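The Night We All Wanted a Plerker

I'd been awake since five and I still managed to be twenty-third in the queue. I know I was 23 because a lad in a Bristen lanyard came along and wrote it on the back of my hand in biro, and it didn't wash off until the weekend.

You have to understand what the Plerker was to us then. It was a phone, yes, but it was the phone, the one that was going to make Ziline look silly. It had a screen that curled round the sides and a button on the back that did whatever you told it to. My brother said it would be rubbish. My brother had a Ziline with a crack right across it and had been saying it was fine for two years, so I wasn't taking advice from him!

The shop was the big Ots on the corner, the one that used to sell carpets. They'd covered the windows with black paper so we couldn't see in, and every so often somebody inside would peel back a bit and look at us, and a sort of cheer would go up.

I'd sold my bike to pay for it. I'd sold the bike and my old phone and a coat I still think about, and I had the money in an envelope down my jumper, because I had an idea that a card might not go through and I'd be sent home.

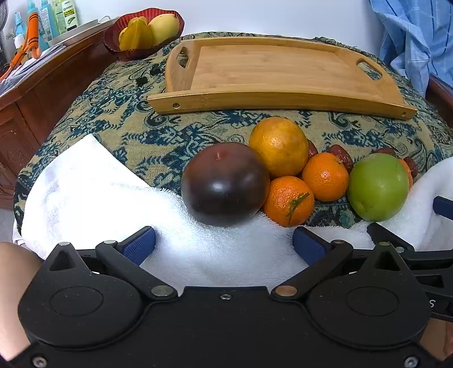
Anyway, the queue. The woman in front of me had a folding stool and a flask and no interest in talking, until I asked her what colour she was getting. Then there was no stopping her. She was getting the green. She'd read that Bristen had only made 2,000 of the green and she'd worked out how many shops there were and how many would come to ours, and it was not a big number. Her name was Maëlle Lemieux and she made me spell it back to her, so that if she went off to find a loo I could shout it when they called.

She did go off to find a loo. And of course that was when the doors opened.

I shouted. I shouted it the whole length of the street, with everyone behind me shuffling forward and a man treading on my heels, and I carried her stool and her flask and her bag in with me because what else was I supposed to do with them? I got to the counter. The boy asked what colour, and I said one black, please, and one green, and he said it was one each, no exceptions. Then he said there was only the one green left anyway.

I bought the green. I put the whole envelope on the counter and bought it, and I didn't even like green.

She was outside on the kerb when I came out, with her face all pink from running. I gave her the stool first, then the flask, then the bag, and then I just stood there with the box in my hand.

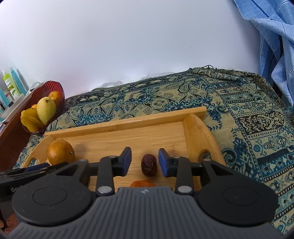 Well, go on then, said Maëlle, switch it on, I want to see if the button works.

So we sat down on the kerb and switched it on. It asked us for a language and then it asked us for a language again, and then it got quite warm. She pressed the button on the back and the torch came on. She pressed it again and the torch stayed on. We couldn't get it off, not that night, and we walked down to the bus stop with it lighting up the pavement in front of us, and she counted out what she owed me under the shelter while I held the phone so she could see the notes.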